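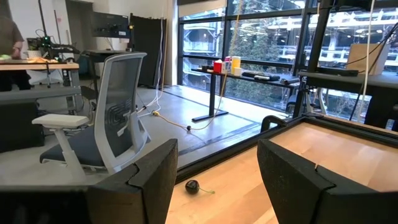
Home Forum Parts Workshop Search Log in

Marchetti 811 carburettor floods after rebuild

Manouchehr Karimi
Twin-choke Marchetti on a 1704 cc engine. I fitted a Gevden gasket kit and a new needle valve in September. It idles well from cold, then fuel runs from the vent on the rear choke once the engine is up to temperature. Float height was set with the body on its side, gasket off, tab just touching the ball. Fuel pressure is 2 psi at the inlet. Is the float too high or is the needle faulty?

Rosalba Ferraro
Measure again with the gasket on. The figure in the Gevden leaflet includes the gasket, so yours will be set too high. Check as well that the needle seat has its washer and is fully tightened. Shake the float next to your ear. If you hear liquid, it has a pinhole and no setting will cure it. Pressure is fine.

Fredy Bermúdez
had the same on mine, swapped the whole carb in the end. Pellholm sometimes have used ones

Cinzia Ferri
Agree with Rosalba on the gasket. Look at the fuel line too: if it runs close to the manifold, pressure rises after a few minutes and lifts the needle. Re-route it before you bend the tab. Retest at full temperature with the air filter off.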